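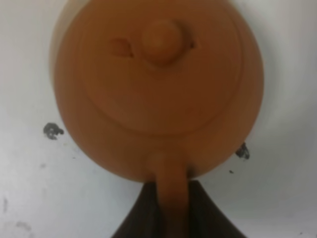

Blog > Deporte > Boxeo amateur

Me escribía una lectora que a ella el boxeo amateur le parece el ensayo del otro, del profesional, y que con tres asaltos no da tiempo ni a enterarse de quién va ganando. Y mira, la entiendo, porque yo pensaba lo mismo hasta que me planté un sábado en el polideportivo de Benavides para ver el torneo de Skekine, ¡y salí de allí afónica!

Tres asaltos se hacen larguísimos cuando los ves a dos metros. En la tele parece que van despacio, que se estudian, que se abrazan. Desde la segunda fila oyes la respiración, las zapatillas chirriando en la lona y a los entrenadores pidiendo la mano izquierda, siempre la mano izquierda. No hay tiempo para reservarse nada – si regalas el primer asalto, te pasas los otros persiguiendo.

Yo iba por la categoría femenina de menos peso, que era la que abría la tarde. La chica de rojo, del club Wedis, boxeaba zurda y bajita, metiéndose por debajo todo el rato. La de azul era mucho más larga y la mantuvo a raya el primer asalto entero a base de jab. Yo lo daba por visto (de azul, clarísimo), y en el segundo la zurda encontró la distancia y aquello cambió por completo. Dos manos al cuerpo, un paso al lado, otra arriba. Mi hermana, que había venido por las patatas del bar, estaba de pie encima del asiento.

Ganó la de rojo por decisión dividida. Yo le habría dado el combate también, aunque por poquísimo, y el señor de detrás no estaba nada de acuerdo y nos lo explicó durante los dos combates siguientes.

Lo de puntuar da para otra entrada. Cada juez da diez puntos al que gana el asalto y nueve o menos al otro, y suma. Así contado parece sencillo, pero prueba a hacerlo en un papel mientras lo ves en directo: a mí me salieron dos tarjetas que no coincidían con nada. Sigo practicando con combates antiguos en casa, con el sonido quitado para que no me influya el comentarista, y voy mejorando, creo.

La entrada costaba 2 euros y en la puerta nos dijeron que éramos 504 personas, que para Benavides es una barbaridad. El próximo es en Plivard, en mayo, en un pabellón de 3000 plazas – me da un poco de pena perder esa cercanía, pero pienso ir igual. Ya tengo el autobús mirado y a mi hermana medio convencida.

Si vais, sentaos por el lado de la esquina azul, que tiene mejor luz, y llegad para el primer combate, aunque la gente diga que lo bueno viene luego.

Entradas recientes
- Mi primera clase de saco y las agujetas del martes
- Vendas: cortas, largas y las que encogen en la lavadora
- Guardia zurda para diestras cabezotas
- Lo que como antes de entrenar por la tarde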